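Section 4. Setting Up the Durkora for Evening Sky Watching

We know you're itching to get outside with your new spotting scope, and we don't blame you one bit! Still, a few minutes spent indoors first will save you a lot of fumbling in the dark.

1. Let the scope sit outdoors in its open case for 12 minutes before you look through it.

2. Screw the Dovuton plate to the foot of the scope until it's snug. Finger tight is plenty.

3. Turn the zoom ring all the way down to its lowest setting.
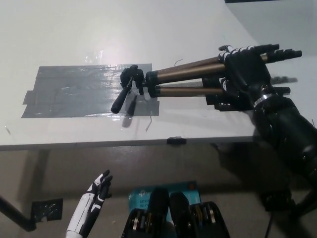
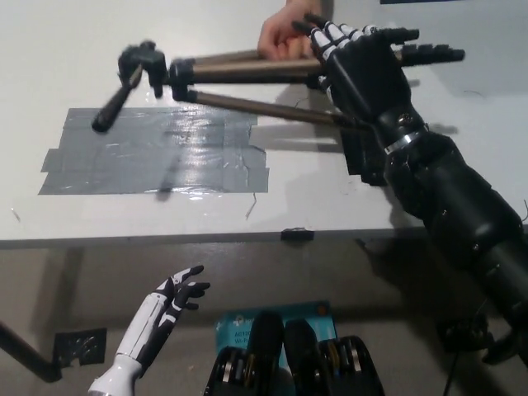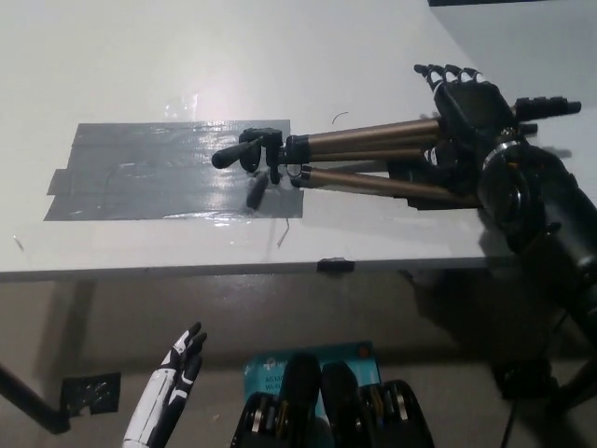
4. Pick your spot while there's still daylight, well away from porch lights and, if you can manage it, on grass or packed dirt (decks bounce every time someone goes in for cocoa). Carry your tripod out folded, with its legs together as they are in these pictures, and open it only once you've settled on a place. Spread the legs fully, then lengthen them one at a time, closing each lock as you go.

5. Slide the plate into the tripod head and tighten the clamp. Keep one hand on the scope until you hear the click.

6. Aim at something at least 200 feet off, such as a chimney, and focus on that.

Caution: Never point the scope at or near the sun, even at dusk.

Note: The moon is a lovely first target, especially at half phase. Jurgita Sakalauskas, who wrote our first star charts, likes to start there and wander over to the Pleiades in October. Her charts are in the back pocket of the Mockus case.

7. When you're done, cap both ends before you bring the scope inside, and leave it capped overnight.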